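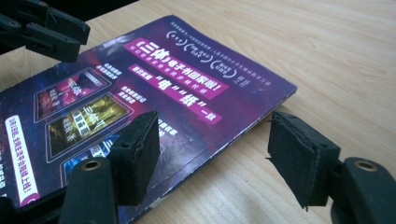

## Hand-held gripper, two-finger, foam pads: inspection before book handling

Station: Golen bench, position 2
Tool set: Covari hand-held, black finger bodies
Work piece: paperback, glossy cover, flat on wooden table
Interval: start of each shift, and after every 3,000 closures
Result: released with comments, see items 4, 5 and 11

Mark each line OK, C (comment) or F (fail). An F on any line in section B or C takes the tool off the bench until it is cleared. A C may run to the next interval if the comment says so.

### A. Before touching the tool

- [x] 1. Battery out, trigger released. **OK**
- [x] 2. Table clear of clips, staples and loose screws. **OK**
- [x] 3. Work light on, both pads visible from the operator's side. **OK**

### B. Pads

- [x] 4. Left pad, edges. **C**
 Slightly frayed. Fuzz on the face is normal for this foam. Trim loose fibers with scissors, do not pull them. Pulling lifts the skin and the adhesive goes with it. May run to next interval.
- [x] 5. Right pad, corners. **C**
 Ragged at the corners, surface rough. Replace at the next interval even if it still passes item 7. Florkach foam only, cut from the sheet in the second drawer. The precut pads from the old kit are thinner and will throw off the closing gap.
- [x] 6. Pad bond. Push sideways with a thumb at each corner. No lift on either pad. **OK**
- [x] 7. Pad faces parallel when closed on the gauge card. No light through the middle third. **OK**
- [x] 8. Pads free of glue, ink and paper dust. Brush dry. No solvent; it hardens the foam. **OK**

### C. Finger bodies and fasteners

- [x] 9. Finger bodies, both. Look for cracks starting at the hole around the brass-colored grommet. None found. **OK**
- [x] 10. Grommets seated flush, do not turn under finger pressure. **OK**
- [x] 11. Jaw screws on the second gripper. **C**
 One screw took a quarter turn before it seated. Marked with paint pen. Check again at mid-shift. If it has moved off the mark, remove, clean the threads and refit with fresh threadlocker. Do not simply retighten.
- [x] 12. Full open and close, 18 cycles by hand, no catch or scrape. **OK**
- [x] 13. Fingers return to full open under their own spring. **OK**

### D. Approach and grip on paperbacks

- [x] 14. Fingers set on opposite sides of the edge to be gripped, one over the cover, one over the bare table, before lowering. **OK**
- [x] 15. Pad on the cover side held above the surface until the other pad is down. Dragging foam across a glossy cover leaves fibers and picks up dust. **OK**
- [x] 16. Cover edge checked before closing. **OK**
 The cover on this copy is slightly lifted from the pages at the lower right edge, and there is a small white scuff near the bottom corner. Both noted on the work piece card so they are not logged later as tool damage. With a lifted cover, start with the finger low enough to take cover and pages together. If the pad catches the cover alone, open fully and start over.
- [x] 17. Book may lie askew. Turn the tool to match the edge. Do not square the book up by pushing it with a finger; side load on the pads is what frays them. **OK**
- [x] 18. Test lift, low over the table, cover and page block stay together. **OK**

### E. Log and parts

- [x] 19. Closure counter read and written on the tool tag. **OK**
- [ ] 20. Foam sheet stock. **C**
 Enough for one more pair. Order from Sitthichai before the next interval. Minimum order is 100 pads or one full sheet; take the sheet.
- [x] 21. Gauge card back in its sleeve. **OK**

Open points carried to the July sheet:

- Right pad replacement (item 5)
- Paint mark on jaw screw (item 11)
- Foam order (item 20)
- Item 7 is hard to judge with the work light behind the tool. Move the lamp to the left side of the bench before the next check.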